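Derulow Workroom, Plonness
Progress report to the Vesden Fund
Prepared by Annapurna Kotian, Aug 28, 2025

Work since April. The grant covers the refit of the garment repair room and the sorting of donated clothing. Both parts are on schedule. Spending to date is within budget, with 10 per cent held back for lighting.

Surfaces. The new work table has been accepted. The top is pale with a wood-grain pattern and a matt finish. Level was checked along both long sides and no packing was needed. White cloth is used as a background when dark garments are checked, as loose threads are easier to find against it.

Garments. 551 items have been logged. Of these, 90 need hem or seam work and are held on the Thomas rail. Black knits take longest to inspect. Loose thread ends at hems are trimmed or resewn before folding.

Outstanding: 2 shelf brackets, and a revised label sheet for the dark knits.
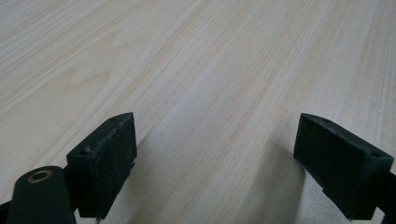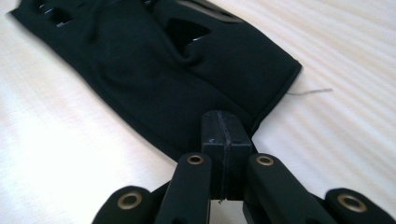
Table top (first); black knit fabric with a loose white thread at the hem (second).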